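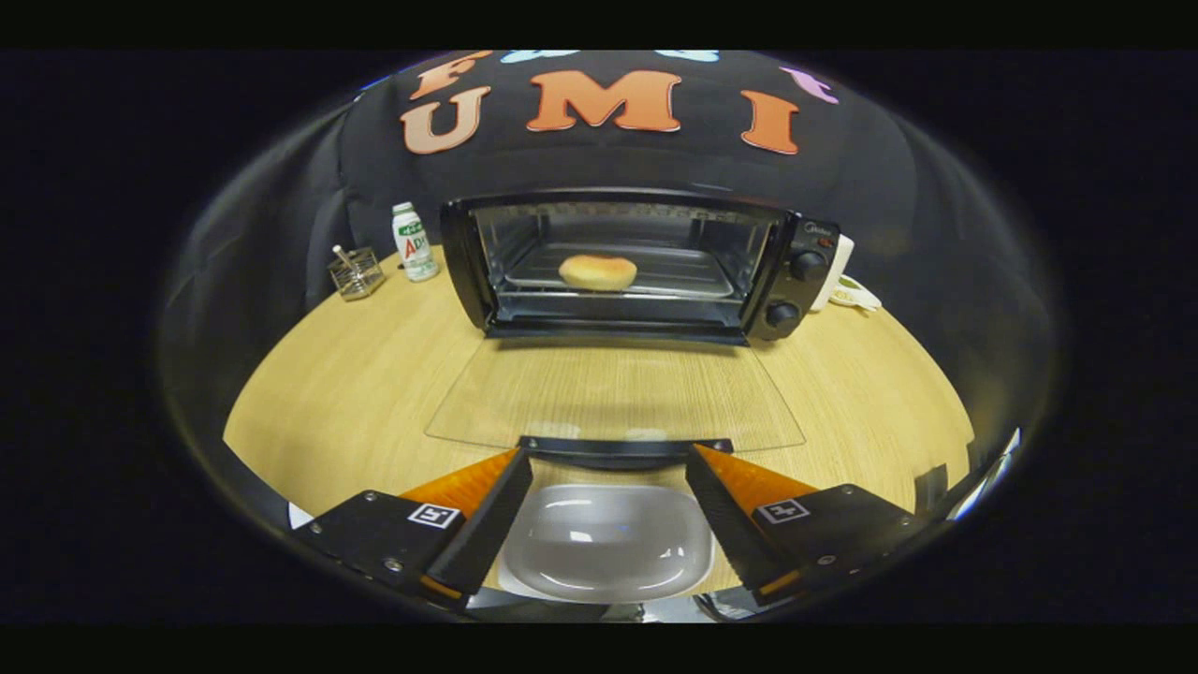

**Ibrahim Balogun**, data collection lead, Flillstead

# jurno-toaster

Hand-held gripper demonstrations for the Jurno kitchen set, April 2025. The task is to take a bread roll out of a toaster oven and put it in a white bowl. Each example is one recording from the camera on the gripper, with finger width and tool pose alongside.

## Contents

- 544 recordings made, 500 kept
- 3 people holding the gripper
- fixed split in `splits/osman.json`; please don't reshuffle it

The other recordings were dropped because tracking was lost or the roll ended up on the floor.

## Setup

Black toaster oven with a glass door, on a round wooden table with a black cloth behind. The roll starts on the wire rack. Small items stand to the left of the oven and are not part of the task. Both fingers have orange ridged pads and a square marker on the outer plate. Finger width is worked out from the markers, so wipe them before a session.

The lens is very wide. Images are stored as recorded, with the black border left in. Run `prinix undistort` if your model needs straight edges.

## Known problems

- Clock offset between camera and pose in the February pilot. Those files are in `pilot/` and are not counted above.
- Reflections on the oven door confuse the tracker in 5 of the kept recordings. They are listed in `flags.csv`.
- One oven and one table only. We haven't tested on any others.

## Loading

`prinix load jurno-toaster --split train`

Poses are in metres, relative to the first image of each recording.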